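Section 4: Receiving stock with a handheld scanner

Read this section before you connect anything. The Talero quick-start card says you can be receiving goods within minutes of opening the box. Treat that claim with suspicion. It may be true if your item list is clean, and most item lists are not.

4.1 Before you start

1. Open the Trollow stock program and go to Settings, then Devices.
2. Set the input type to Keyboard. The Auto setting is supposed to work this out by itself. We have seen it pick the wrong one often enough to leave it alone.
3. Set the end character to Enter. If you leave it on Tab, the cursor jumps to the Quantity field and the next code lands there as a quantity.
4. Open a blank note on the same computer and scan any code you have handy. One line should appear, with the cursor on the line below it.

NOTE: A beep tells you the scanner has read something. It does not tell you that Trollow has saved it. Watch the screen.

4.2 Receiving a delivery

1. Open the purchase order and click Receive. Do not use Quick Receive, which skips the check against the order and will accept items you never bought.
2. Pick the storage location first. Changing it halfway through moves only the lines scanned after the change.
3. Flatten any wrinkled wrap over the code and scan at a slight angle. Shiny plastic bounces the light straight back and gives you either no read or several tries.
4. Check the item name on the screen against the label, at least for the first package of each kind.
5. Where a label has more than one barcode, find out which one holds the item number. Carrier codes and lot codes scan just as happily and mean nothing to your stock count.
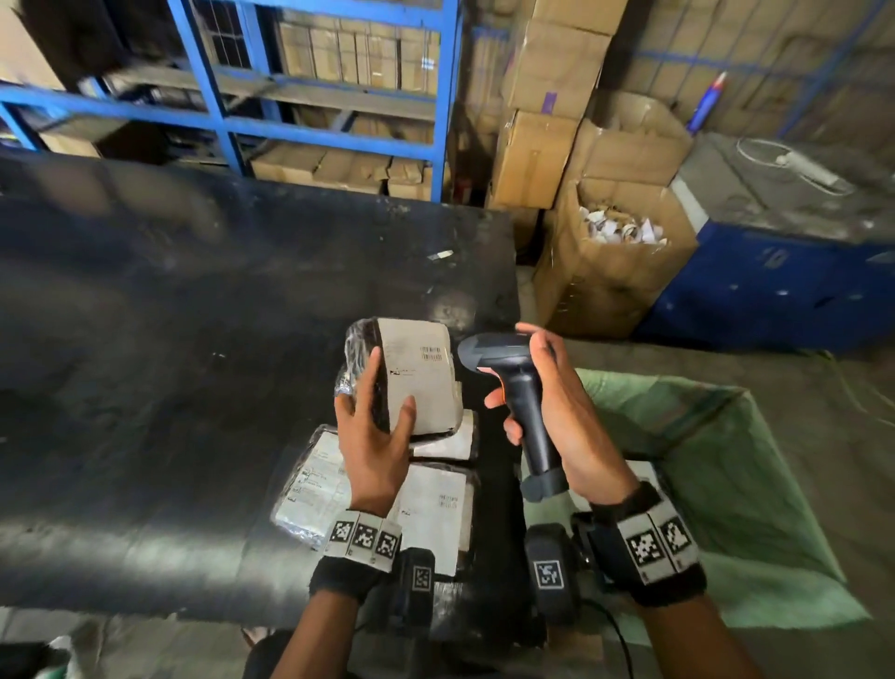
On the matter of labels with several codes, one reader of the last edition, Swanepoel, wrote in to say that the filter in Settings made all of step 5 pointless, and that a shop with the filter on could scan anything in any order and let the program sort it out. We tried it. The filter goes by code length and nothing else, so a lot code that happens to match the length of your item numbers gets through. Turn it on if you like - it does catch some mistakes - but keep doing step 5.

6. Save after every 40 lines. Autosave exists, but we would not bet a morning's work on it.
7. When the order is done, compare the received total with the packing slip before you click Close.

CAUTION: A closed order cannot be reopened. The menu shows a Reopen option, but it makes a new order with the same lines and counts your stock twice.

4.3 Error messages

Error 357: The code is not in your item list. Add the item by hand. The Guess Item button is best avoided.

Error 409: The line has already been received. Look for a double scan before you click Override.

If either message keeps coming back after 2 tries, unplug the scanner, close Trollow, and start again from 4.1. The Grorkent add-on promises to repair these errors in the background. It hides the messages, and we found the bad lines still sitting in the order afterward. Leave it switched off until your first full count matches the shelves.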